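Trucos de casa: ¿puede una máquina ordenar los cables por usted?

Cada primavera me llega la misma pregunta de los lectores: si vale la pena esperar a que un robot haga las tareas pesadas. En abril vi en una feria el brazo de Prosberg doblar paños de cocina. Dobló 6 en 22 minutos, todos del mismo tamaño y sobre una mesa despejada. Mi suegra lo hace mientras habla por teléfono.

Con los cables la cosa se complica. Un cable en espiral se estira, se encoge y se engancha en la pata del escritorio, y una pinza de dos dedos tiene que decidir por dónde cogerlo. Piret Urbonaitė, que repara electrodomésticos en Allus, lo resume así: «Agarrar, agarran. Pídeles que desenreden y verás». Yo no pagaría todavía por eso.

Mientras tanto, a mano:

Desenchufe antes de tirar de nada. Siga cada cable con los dedos hasta el final y póngale una etiqueta en los dos extremos.

Los cables rizados no se enrollan sobre sí mismos - se cuelgan de un gancho bajo el tablero.

Suba del suelo las cajas de alimentación, con espacio para que respiren. No las tape con alfombras ni papeles.

Compruebe que el cajón abre y cierra sin pillar ningún cable.

Barra el rincón al terminar. El aspirador automático, si lo tiene, que entre después: los cables sueltos se le atascan en el cepillo.

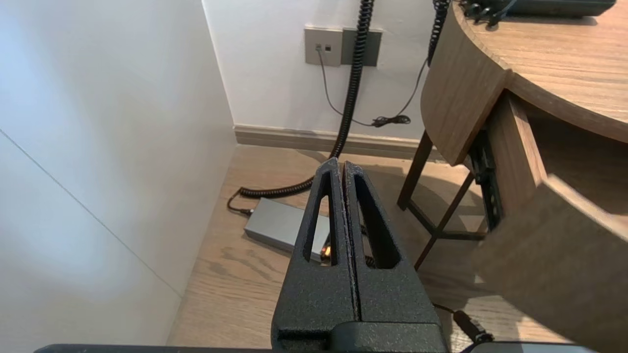
Cables negros en espiral junto al escritorio y caja de alimentación en el suelo: trabajo pendiente.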